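Table clearing demos: how much clutter variation before the labels stop meaning anything?

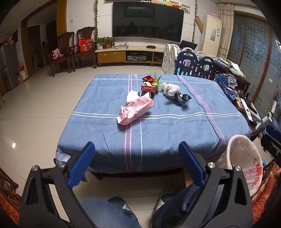 Cordier

February 17, 2019

We are collecting demonstrations with hand-held grippers in private homes. Current task is "clear the table, trash into the lined bin, keep the rest." Operator sits, works with a gripper in each hand, wrist view recorded on both sides. Target is 1000 episodes for the first training run. We have 915 that pass the sync check.

Problem: the policy trained on the partial set does fine with boxes and cups and poorly with plastic bags. It closes too early, above the bag, and lifts nothing. Tables like the one in my post, with a crumpled pink bag, a black one and a knotted translucent one, are where it fails most. Should I collect more bag episodes, or fix something in what I already have?

Gripper is our own linkage build with blue ribbed pads. Gripper width is logged from an encoder.

----

Trandetti

Check the width signal before you collect anything else. With thin film the pads close almost to zero, so a successful grasp and a missed grasp look the same in the width channel. If your success label is derived from final width, a good share of your bag episodes are labeled wrong.

----

Cordier

Success is labeled by hand from video. Width is only used to cut the episode into segments.

----

Trandetti

Then the segments are wrong. Same cause. Plot width against time for 40 bag episodes and look at where the cut falls compared with the video.

----

Esstead

I would look at the cloth first. It hangs loose over the table edge and has stripes across the middle, and the pink bag is lying right over the double white one. Pink bag, pink stripes at the sides as well. If most of your homes have something like that, the model has no clean edge to find. Record half the set on a bare tabletop and compare.

----

Amovach

Disagree. Bare tabletops give you a policy for bare tabletops. We did that for our first set and threw it out. The cloth is what people have at home and it should stay in. What I would change is the order of pickup. Operators take the rigid objects first, so by the time they reach the bags the table is nearly empty, and the model has never seen a bag grasp next to a box. At test time it does.

Give the operator a random order on a card before each episode.

----

Esstead

A scripted order makes the motion stiff. People pause to read the card and you get the pauses in the data.

----

Amovach

Read the card before recording starts. Trim the first second if you still see a pause.

----

Esstead

Fine for three objects. With a table this full they will forget the order halfway through.

----

Cordier

Went through the 40 episodes. Trandetti is right about the segments. The threshold cut lands early on the bags, so the tail of the approach gets filed under "grasp" and the close command shows up while the pads are still above the film. Boxes are not affected because the width stops well short of the threshold.

I also checked pickup order. Bags come last in all but 8 of the 40. I had not looked at that before.

----

Trandetti

Recut using fingertip height plus the width derivative. Do not use a fixed width threshold for film. Retrain on the same episodes before you add new ones, otherwise you will not know which change did the work.

----

Amovach

Agree on retraining first. After that, bags first or bags in the middle for whatever is left to collect.

One more point. With the operator seated, the knees sit between the jaws in the wrist view for a large part of the approach. Do you mask them?

----

Cordier

No mask. The robot has no knees, so I suppose I should. Some operators stand and some sit, and I do not have that in the metadata.

----

Esstead

Add the field now. I still want to see one bare table run as a baseline, even a small one.

----

Cordier

I can do a small one next week in the same room with the cloth off. Recut is running. Will post the grasp curves for bags and boxes separately when the retrain is done.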